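Berley Automation Short Course
Unit 2: Setting up and looking after the simulated kitchen cell
Notes by Simão Pinheiro. Lab sessions: Nimal Marikar, Room 604
Version of 21 January 2022

These notes go with the second unit and assume you have done the first, where you drove the Cleno arm by hand in an empty world. From now on we work in the kitchen cell. It is a simulated cell, but we treat it as a piece of equipment. It has a start-up procedure, a log book, checks to be done before use, and faults that need finding and putting right.

Renders from the kitchen cell:

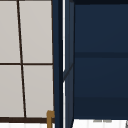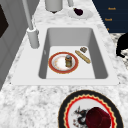
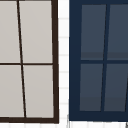
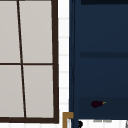 1. What the cell consists of

The cell has four parts, and each is kept in its own folder.

The room. Walls, windows, cabinets, counters, sink. These are fixed bodies and do not move during a run. You should not need to edit them. If you think one is in the wrong place, tell Nimal before you touch the file.

The loose items. Food, crockery, jars and so on. Each has a mesh for the renderer, a simpler shape for contact, a mass and a friction value. The list of items for a run is in the item file and their starting positions are drawn from the seed.

The robot. The Cleno arm on its base, with the two-finger gripper. The model comes from the same description file you used in Unit 1.

The cameras. One on the wrist and two fixed to the base. Each camera has a pose relative to the body it is mounted on, a field of view and a near clipping distance.

The simulator that runs all of this is Brerkora. The version is fixed for the whole course. Do not update it halfway through, even if it offers.

2. Start-up

Work through this in order. Write the time and your initials in the log when you begin.

a) Log in to the lab machine and check that no other run is using it. The job list is on the first screen.

b) Open the cell folder and compare its checksum with the one on the card by the monitor. If they differ, stop and go to section 6.

c) Start Brerkora with the room only. Wait for the contact count to settle. With only fixed bodies loaded it should read zero.

d) Load the robot. Leave the brakes on. The contact count should still be zero. Anything else means that the base is standing in the floor or in a cabinet.

e) Load the loose items with seed 111. We use this seed for every start-up check so that results can be compared from one day to the next.

f) Let the items settle with the arm braked. Watch the total kinetic energy on the plot. It rises as things drop the last few millimetres on to their surfaces and then falls away. If it stays up, something is jittering, and section 5 tells you how to find it.

g) Release the brakes and send the arm to its rest pose.

h) Save one image from each camera into the day's folder before you do anything else.

Students tend to skip step h when they are in a hurry. Please do it. Half the faults we have had in this cell were first seen by putting today's images beside last week's.

3. The camera check

A camera can be wrong in three ways: it can be in the wrong place, pointing the wrong way, or using the wrong lens settings. The first two are easily mixed up. A small turn of a camera that is far from a wall shifts the view by much the same amount as a small sideways move, and a single image of a flat surface will not always tell you which you have got.

To separate them, use things at different depths. Pick a near edge, such as the lip of a counter, and a far edge, such as a window bar. If the camera has turned, both move across the image by nearly the same number of pixels. If it has moved sideways, the near edge moves more than the far one.

Straight lines that run at an angle in the image are not in themselves a fault. A camera that is pitched up or down will make upright edges lean towards or away from each other, and the lean grows towards the sides of the image. This is ordinary perspective. What you are looking for is a change from the reference, so always compare with the stored image at the same arm pose.

Lines that bend are another matter. The renderer uses a plain pinhole model with no distortion, so a straight edge in the room must be straight in the image. If it curves, somebody has switched on the lens effect in the post-processing settings. Switch it off and log it.

Procedure for the wrist camera:

Send the arm to the rest pose and wait until the joint errors are below the limit printed on the card. Take an image. Send the arm to check pose A, then check pose B, and take an image at each. Run the compare script on all three. If the rest pose differs but A and B agree with the references, the rest pose has been changed in the arm settings and the camera is fine. If all three differ by the same shift, the camera mount has been changed.

Procedure for the base cameras:

The arm does not matter here, but keep it braked so that it does not pass through the view. Take one image from each and run the compare script. Do both cameras even if the first one fails.

4. The item check

Open the item file and read it against the item list in the viewer. The names should agree one for one. An item that is in the file but not in the viewer has usually failed to load its mesh, and the reason will be in the load report. An item that is in the viewer but not in the file has been added by hand, and it will be lost at the next reset.

Next, look at the resting height of each item. The table in the viewer gives the height of the lowest point of each contact shape above the surface under it. It should be very close to zero. A positive value means the item is hanging in the air, asleep. A negative value means it has sunk in.

Items that roll need extra attention. Fruit and vegetables are given a little rolling friction so that they come to rest in a reasonable time. If this is set to zero they may creep across a shelf for the whole of a run, too slowly to notice while you are watching, and the recorded starting position will then be no use to you.

Round plates are awkward too. The contact shape for a plate is made of several wedges, and if one is missing the plate will sit level until something is put on that side of it.

5. Finding a jittering item

Pause the simulation. Sort the item table by speed. The one at the top is usually, though not always, the culprit, as it may be getting pushed by its neighbour.

Take a copy of the cell. In the copy, remove the top item and let the rest settle again. If the energy now falls to nothing, put that item back on its own, on an open stretch of counter. If it is quiet there, the trouble lies in the place where it was standing, most often two contact shapes that overlap at the start. If it jitters on the open counter as well, the trouble lies in the item. Check its mass first. A light item with a badly scaled inertia is the commonest case.

Do not cure jitter by making the time step smaller. It often works, but it changes every other run in the cell and makes the older logs hard to compare.

6. When the checksum does not match

Do not start the cell. Run the file compare and read which files have changed.

If only the log or the day's images have changed, they have been saved in the wrong folder. Move them and check again.

If the item file has changed, look at the last entry in the log book. Somebody may have made a change that was agreed and forgotten to issue a new card. Ask before you undo it.

If a room file has changed, restore it from the store copy, keep the altered file under a new name, and write down both.

7. The reference run

After any repair, do the reference run. The arm goes through a fixed list of moves with no grasping, for 2,730 steps, and the joint positions are saved at every step. The compare script lines these up with the stored run and reports the first step at which they part company.

Look at that first step, and do not worry much about what comes after it. Once two runs have parted they will drift further and further, and the size of the final difference tells you very little. If they part at step one, the starting pose is wrong. If they part when the arm first changes direction, look at the joint damping. If they part when the arm passes close to a fixed body, suspect a contact that should not be there.

8. Log book

Each entry needs the time, your initials, the seed, the checksum result, the camera check result and anything you changed. Write what you saw before what you think caused it. "Wrist camera, same shift in all three poses" is a good entry. "Camera broken" is not.

9. Shutting down

Brake the arm. Save the state only if you have been asked to. Close Brerkora from its own menu and wait for the job to leave the list before you log out. If it is closed by force it leaves a lock file, and the next group cannot start until the lock has been cleared.

10. Exercise for the lab session

Nimal will give each pair a copy of the cell with one fault put in. It may be in the cameras, the items or the arm settings, and the room files will not have been touched. Carry out the start-up as far as you can, find the fault, repair it and do the reference run. Hand in the log pages and the compare report. Pairs who finish early may swap copies.

Reading for next time: the chapter on grasp poses in the Cleno handbook, up to the end of the section on approach directions. Bring your Unit 1 joint limit tables, which we will need in the first half hour.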